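3.2 What people said about their tables

I should say up front that I came to this part of the study with a bias. I grew up eating at a butcher-block table, I like butcher block, and I half expected everybody else in Zatholm to like it too (they don't!). So I tried to keep my mouth shut during the home visits and just let people talk about what they put their plates and elbows on all day, and why they bought it, and whether they'd buy it again.

The questionnaire went out to 500 households in August, and I followed up with 20 of them in person. Marcela Krajčí did the Nokent side of town and I did everything past the river, so if the tone of the quotes changes halfway through, blame the two of us and our very different ideas of small talk. She gets people laughing. I get people showing me their drawers.

The first thing that jumped out was how much people talk about looks when they mean upkeep. One woman in Nokent told Marcela her old table was "ugly," and when Marcela asked what was ugly about it, the answer was all oil: she was tired of oiling it, she'd forgotten to oil it for two winters, and every time she walked past it she felt guilty. I heard the same kind of thing again and again. Pale wood shows stains, people said, and pale wood in strips shows them even more, or at least they believe it does.
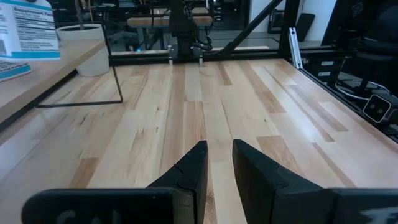
Then there's the group I started calling the scrubbers in my notes. These are folks who treat a wood top like a cutting board, salt and lemon and a stiff brush, and they were by far the most cheerful people I met. They didn't mind rings or knife marks one bit. A retired baker out by the Paulík orchard ran my hand across a dip he'd worn into his own counter over the years and looked so proud of it that I forgot to ask the next three questions (they're blank on his sheet, sorry).

Price came up less than I'd guessed. I had a whole page of questions on it, and most people shrugged. The one figure that did stick in people's heads was 800, the going price in dollars for a solid top at the Arnia showroom, and they brought it up even when they'd bought theirs secondhand for much less. It seems to work as a kind of yardstick. If you paid under it you got a deal, and if you paid over it you'd better have a story.

Grain direction was a surprise too. I never planned to ask, but people would sketch it in the air with a finger. Most wanted the strips to run the long way, side to side as you sit down, and they called the other way "choppy" or "like a floor." I'm counting that as a preference and I'll come back to it in Section 4.

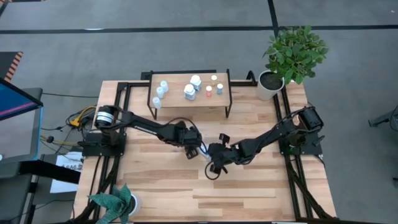 Figure 1. Light butcher-block top with the grain running left to right and a black frame around the edges.

What I can't tell you is whether any of this holds outside one town. Marcela thinks the guilt about oiling is everywhere. I think it's stronger in places with dry winters, and we've agreed to argue about it again once the second round of forms is in.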